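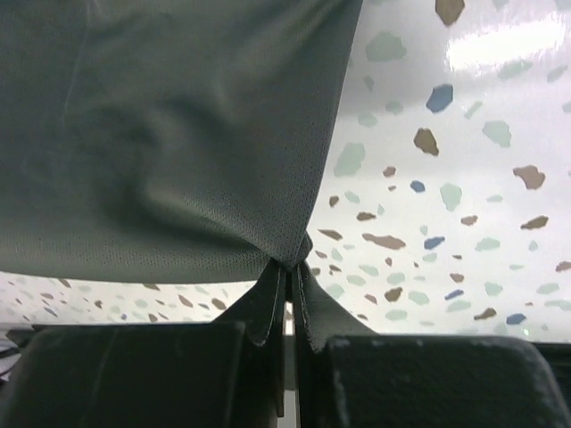 Notebook 9, p. 201

November, a bit after four

Back on the racing chair today, and I'm in a better mood than I was on the last page! Anselmo Taipe dropped it off this morning with a list taped to the seat (he writes very small, it took me two reads). He wants less drift to the left on the straights, a quieter front end, and his knees about a finger higher if the cage will allow it. He's got a road 10K coming up and then nothing until spring, so if we're going to mess with his position, now's the time.

Started with the drift. Put the chair on the rollers and it pulled left straight away, same as he says it does on the track. I was all ready to blame the compensator, but the compensator is fine, centers nicely, no slop. The toe was the problem. Rear wheels were toed out by a hair, and I'd guess it's been that way since the Trelstead meet when the chair went in the bottom of the van under everybody's bags. Loosened the axle clamps, squared it up with the long bars, tightened, measured, swore, loosened it again. Third go was good. It rolls straight now with 69 kilos in the seat (sandbags, and they sit a lot stiller than Anselmo does).

Front end: the noise is the headset. I packed it with the Gajdoš grease, the stuff in the tall tub, and it went quiet, but I can still feel a tiny notch at dead center. Bearings are on the way out. Ordered a set from Odura. If they turn up before he collects, swap them. If not, he can race on these, they're safe, just annoying.

Pushrims next. The left one has worn shiny from about two o'clock down to six, and the right is hardly touched, so he's been hitting harder on the left to fight the pull all this time, poor guy. I've stripped the left rim and glued on new rubber. The clamps stay on overnight! Please don't take them off to use on something else, I know who you are.

Knees I haven't touched. I want him in the chair for that. Raising the kneeling plate is easy enough, there's a spare set of holes, but it tips his chest forward and last winter he complained of pins and needles after 1,000 meters in a position not far off this one. We'll try it with foam first and see what he thinks after a proper warm-up.

Also tried the Sistard tire on the right rear, just to see. Tight going on, my thumbs are wrecked. Spins nice. Pressure was holding after lunch, check it again in the morning before doing anything else.

Still to do:
pressure, right rear
clamps off left rim, trim the rubber
brake cable, frayed at the lever end
ring Anselmo about a time for the knee fitting, evenings are best for him
find the 5 mm key, it was in my apron and now it isn't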